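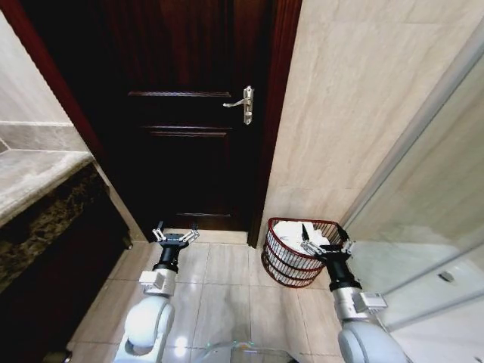 Panelled bathroom door with lever handle; a round wire basket stands beside the frame.

Bathroom basket

A bathroom basket is a small open container kept on the floor of a bathroom or powder room. It may hold waste paper, used face cloths or hand towels. Most are round, with a rim wide enough to drop things into from standing height, and the same basket often changes jobs during its life.

Materials

Wire is common because it dries quickly and lets air through. The wires are usually coated in coloured plastic or enamel, and the coating tends to fail first at the welds, where rust can mark a light floor tile. Wicker and cane are also used, although they go mouldy in rooms with poor ventilation. Solid plastic and metal bins are normally classed separately.

Placement

In a small bathroom the usual spot is against the wall next to the door, on the side away from the hinges, where the basket is clear of the door swing. Keeping it outside the shower partition keeps it out of the spray.
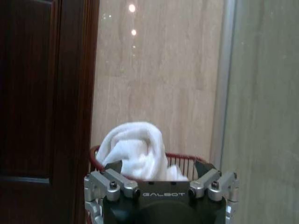

A spot by the door also suits guests, who can leave a hand towel on the way out. Svitlana Kostiuk's household guide Gilley, in its chapter on small washrooms, advises leaving a hand's width between basket and wall so the tile behind can be wiped.

Use and care

Baskets for waste are generally lined - a plain white bag is typical - and emptied once or twice a week. Those for towels are left unlined. Damp towels should be hung before they go in, as a crumpled towel dries slowly even in open wire. The basket itself can be rinsed in the shower and stood upside down to drain.

See also: Hamper; Towel rail; Vanity unit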